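Zwischenbericht zum Arbeitspaket Greifplanung und Wahrnehmung, Projekt Sornora
Lesezeit: 3 Minuten
An: Johannes Mthembu, Förderbetreuung Ngcobo
Berichtszeitraum: bis Ende Oktober

Sehr geehrter Herr Mthembu,

Sie hatten nach dem letzten Bericht gebeten, die Ergebnisse weniger optimistisch zu formulieren. Das fällt mir in diesem Zeitraum leicht.

Stand der Daten: Am Standort Virnville liegen jetzt 767 Demonstrationen vor, aufgenommen mit dem handgeführten Greifer. Der Antrag ging davon aus, dass eine solche Menge für die erste Trainingsrunde reicht. Ich halte das inzwischen für eine Annahme, die wir nie geprüft haben. Fast 300 der Aufnahmen sind nach der Filterung nicht mehr im Trainingssatz, überwiegend wegen Lücken in der Posenschätzung. Der Filter stammt aus Unar und arbeitet mit einer festen Schwelle auf dem Reprojektionsfehler. Warum die Schwelle dort liegt, wo sie liegt, konnte mir im Team keiner erklären. Ich habe sie vorerst nicht verändert, damit die Zahlen mit dem Vorbericht vergleichbar bleiben.

Lokalisierung: Die visuelle Odometrie verliert auf hellen, gleichmäßigen Flächen regelmäßig den Halt. Feine Fugen und Staub liefern zwar Merkmale, aber wenige, und bei den Fugen wiederholt sich das Muster. Der Schätzer springt dann gern um eine Teilung weiter und meldet dabei eine hohe Konfidenz. Das ist der Punkt, der mich am meisten stört: Ein Ausfall wäre leicht zu erkennen, ein selbstsicherer Fehler landet im Trainingssatz.
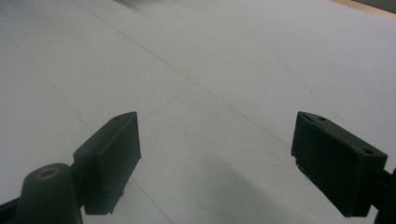

Die Öffnungsweite der Finger schätzen wir weiterhin aus dem Kamerabild. Auf dem Papier funktioniert das gut. In den Auswertungen sehe ich einen Versatz zwischen den beiden Fingern, der mit der Beleuchtung wandert. Ob das Modell die Kontur des Fingers verfolgt oder dessen Schatten, ist offen. Die Kollegen neigen zur ersten Erklärung, ich zur zweiten. Ein Versuch mit wechselnder Lichtrichtung ist vorbereitet, ausgewertet ist noch nichts.

Planung und Regelung: Der neue Bahnplaner läuft stabil mit 30 Hz. Im Vorbericht stand, er sei "robust gegenüber verrauschten Greifposen". Diesen Satz ziehe ich zurück. Er beruhte auf Simulationen, in denen das Rauschen mittelwertfrei war, und das Rauschen aus der Odometrie ist es nicht. Mit aufgezeichneten Fehlern aus Virnville fährt der Planer saubere Bahnen zu falschen Zielen.

Werkzeuge: Das Sichtungsprogramm zeigt jetzt Bild, Pose und Öffnungsweite auf einer gemeinsamen Zeitachse. Es ist hässlich und langsam beim Laden, hat uns aber den Sprung um eine Fugenteilung überhaupt erst gezeigt. Aus meiner Sicht der nützlichste Teil des Quartals, obwohl er im Antrag nicht vorkommt.

Abweichungen vom Plan: Meilenstein 2 (Training auf dem vollständigen Datensatz) ist nicht erreicht. Ich schlage vor, ihn zu verschieben, bis die Posen gegen eine externe Referenz geprüft sind. Der Vorschlag, stattdessen einfach mehr Daten aufzunehmen, liegt auf dem Tisch - ich rate davon ab, solange der Filter gute und schlechte Aufnahmen nicht zuverlässig trennt. Zusätzliche Mittel beantragen wir dafür nicht. Die Referenzmessung lässt sich aus dem Posten für die Annotation bezahlen, der bisher kaum genutzt wurde.

Offen ist Ihre Entscheidung zum Meilenstein. Den Rohdatenauszug mit den verworfenen Aufnahmen und die Filterprotokolle schicke ich auf Wunsch separat.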